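Ornico Charger and Cable Set
Sold by Ngata Homewares, Jedovville and Clirnbridge

Every house has a drawer of identical white chargers and a running argument over whose is whose. The Ornico set settles it by colour. Small cube wall chargers, cables to match, no label maker required.

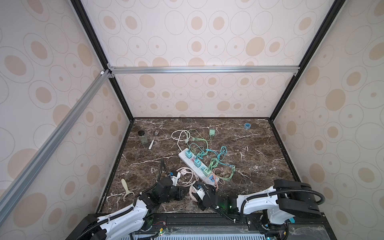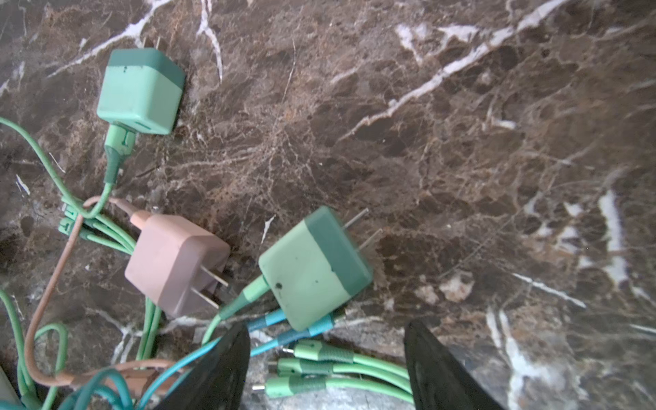

Each cable is 200 cm long, enough to get from the skirting board to the couch with some left over to trip on. They come neatly coiled and will stay that way until you open the packet. We do sell cable ties – the grey ones, 40 to a bag – and we sell a lot of them.

Pick your own colours at checkout or take the mixed set. Pink goes first. It was gone by the end of October last year, and the customers who settled for green were very brave about it.

Power strip sold separately. Please don't run one strip off another, however tidy it looks behind the telly.

Item no. 236
Warranty: 12 months, chewing by dogs not included
Pick-up: free from either shop
Returns: unused, in the original packet, with the cable rolled up as best you can manage

Page updated 3 June 2024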